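4.2 Floors and what gets left on them

The third group of tasks in our home diaries had to do with floors. We asked each household in Nanside to write down when they picked things up, what they picked up and where it went. Of the 683 entries we kept, 156 were about the floor. That was more than we had planned for, and it changed how we sorted the rest of the material.

Most floor entries were short. People wrote "shoes", "bits of paper" or "the usual". Longer entries came mainly from homes with tiled kitchens or laundries, where a dropped item is easy to see and tends to be dealt with on the spot. Carpeted rooms were tidied in one go, often in the evening before vacuuming. Butkienė noticed the same split in her March pilot in Clirnbridge, although she asked only about living rooms and her diary form had no space for the type of floor.

We grouped the floor entries by what the person did next. Some items went straight back to where they belonged. Others were moved to a halfway spot - a bench, a stair, the arm of a couch - and put away later or not at all. A third group went in the bin. Small items were the hardest to place in this scheme. A hair tie might be picked up, carried through two rooms and put down on a shelf with no mention of it again. Where the diary did not say what happened, we coded the entry as unresolved and left it out of the comparison between homes.

Colour came up in the follow-up interviews without our asking. Several people told Ots that pale floors made them tidy more often because every crumb showed. Others had picked a mid-grey tile for exactly the opposite reason. One man said he could walk past a sock on the hallway carpet for a week but would bend down for a grain of rice in the kitchen. We did not measure floor colour in each home, so we report these remarks as they were given.
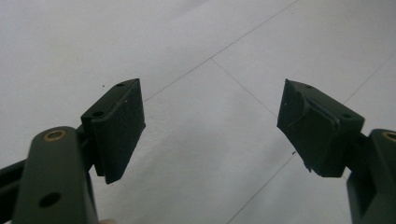
Figure 6. Pale grey floor tiles, with two dark green gripper fingers held open and nothing between them.

The interviews also helped with the question of what counts as a clear floor. For some households it meant that nothing at all was on the tiles. For others, a mat, a pet bowl and a row of shoes by the door were part of the floor and did not need tidying. Paulauskas and De Luca coded these answers separately and then met to settle the cases where they differed. Most of the differences were over shoes. We ended up treating footwear as tidied if the person had a set place for it, even when that place was on the floor, and we used the same rule for school bags in section 4.3.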